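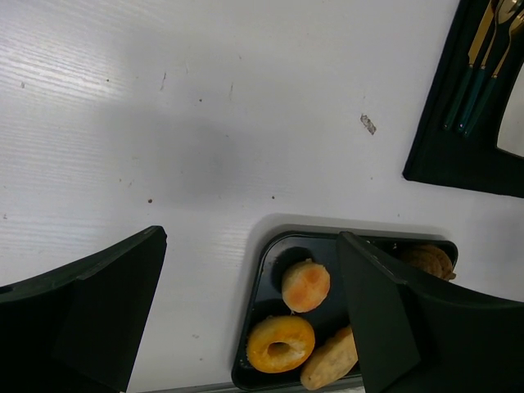
Zineb Mansour
30 Jul 2023

Thread on plain trays, white tables and what I've settled on for serving small baked goods. Long, mostly measurements of annoyance. Mute if you came for recipes.

Starting point: the table. Mine is white with a fine grain in the surface. It looks clean from standing height and is not clean. Flour sits in the grain lines and a dry cloth drags it along them. Damp cloth, wipe with the grain, then dry. Going across the grain just moves it to the next line.

Tray: black, rectangular, rounded corners, thin raised rim, gloss inside. I had doubts about gloss. It shows every crumb, and on a pale bun it throws a grey reflection up one side. It also wipes out in one pass. The matte tray I used until April held grease in the finish and needed soap each time.

On the rim. A flat board is fine until someone picks it up. The thin rim holds small round buns when the tray tilts and doesn't get in the way of tongs. I had a Drulov with a deep wall before this and you had to come in from directly overhead to get anything out. Sold it.

Rounded corners: good for the cloth, bad for packing. Put round items in round corners and you lose very little. Put a square slice there and it rides up on the curve.

Bake notes, brief. Small buns, cream sides, toasted top. If the sides color as much as the top, the oven is too fierce for the size. Mine runs hot at the back, so the sheet gets turned halfway through. No egg wash on this batch. Milk, applied once.

Crumbs. People blame the crust. I blame handling. Lift a bun by the sides, set it down, leave it. Every time you nudge one to straighten the row it sheds on whatever it's touching. On a black tray you'll see the evidence.
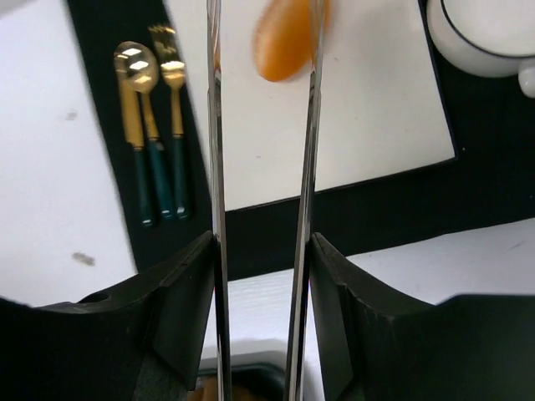 Next layer is what goes under things. I use a black mat with a white sheet on it, and the sheet is smaller than the mat so there's a dark border. The border does one job: it gives you an edge to line up against. Without it, white on a white table, I set everything slightly crooked and only notice from the doorway.

Sheet material. Paper curls at the corners in a humid kitchen. Fabric holds a crease. The wipeable kind from Kamel lies flat after a night under a cutting board, but it slides on a smooth mat. A mat with some texture fixes that. Tape also fixes that, and leaves residue.

Someone will ask about mat size. Leave a border wide enough to get a thumb on. Narrower and you end up gripping the sheet when you move the mat, and the whole arrangement shifts.

Shiny metal on a table like this: reflections run the full length of anything long and polished. Water spots show at once. I dry by hand, lengthwise, with a lint-free cloth. Air drying in this city (hard water) leaves a chalk line at the low end every time.

Light. One window, to the left. It puts a glare patch on the table in the morning and the patch hides crumbs completely. I check the surface from the opposite side before putting anything down. An Ineo lamp was supposed to even this out. It added a second glare patch.

Cost, since the replies will get there. Tray 300, mat and sheet together 200, local money. The tray was overpriced. A Bokis one in the same shape was cheaper, but the rim had a rough seam that caught the cloth, so it went back.

Outstanding problem: fine scratches in the gloss. Two washes with the green side of the sponge did it, my own fault. Soft side only from now on. If anyone has a polish that's safe for food contact and doesn't leave a film, name it below. I've tried 4 and they all leave a film.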